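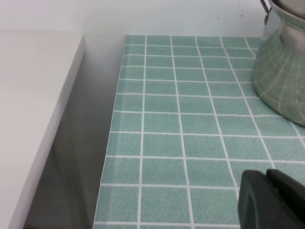

Wrist view of the test kitchen at Clelley: green tile, a steel pot, one finger of the gripper.

Home News Features Labs Archive Subscribe
7 min read

The pot problem

Shiny things are hard. Ask anyone who has tried to get a robot to pick up a saucepan. The camera looks at the metal and sees the counter, bent round the belly of the pot in big curves. Grid below, grid on the side. Where does one stop and the other start?

The group at Clelley has been at this for 2 years. Their method is called Gilance and it went up as a preprint on 13/03/2024, no fanfare, a dull title, a long appendix. The appendix is the good bit.

The idea is quick to say. Most systems try to ignore reflections. Mask them out, train past them, spray the pot with matte powder if no one's cooking. Gilance reads them. A tiled counter is a regular pattern, straight lines, even spacing. So if the pattern comes back curved, the curve tells you something about the surface that bent it. Fat belly, tight curve near the base, you can work backwards to a shape. Rough shape, but a gripper doesnt need much more.

Getting it to run on one small wrist camera took longer. No depth sensor, no second view from the ceiling. The arm moves a little, the reflection slides, the real tiles slide differently. Two kinds of motion. The network learns to pull them apart.

Training set: nearly 4000 short arm moves, all real, no simulation. They tried simulation first. The fake metal was too clean and the thing fell over on the first scratched pan.

Then the tests. 871 grasp attempts on pots, kettles, ladles, a colander that everyone in the lab seems to hate. Against Makris, the older depth-based system they used as a baseline, Gilance missed less often on anything with a round side. On flat lids it was no better. On the colander it was worse, all those holes, and the paper says so in plain words.

Limits, then. It wants a pattern. Put the same pot on a plain white tabletop and there is very little to read, the estimate goes soft and the arm hesitates. Wood grain sort of works. Marble is a mess. Plenty of home kitchens have no tile at all, so this is not going into a product by October whatever the forums say.

Next up is handles. Small, bright, thin, and at the moment the system treats them as part of the rim more often then it should. A follow-up project, Fluretti, will use touch at the fingertips to sort that out once the gripper is close. Hardware is on order. Code for Gilance is already out, the training moves come later, after somebody has cleaned up the labels.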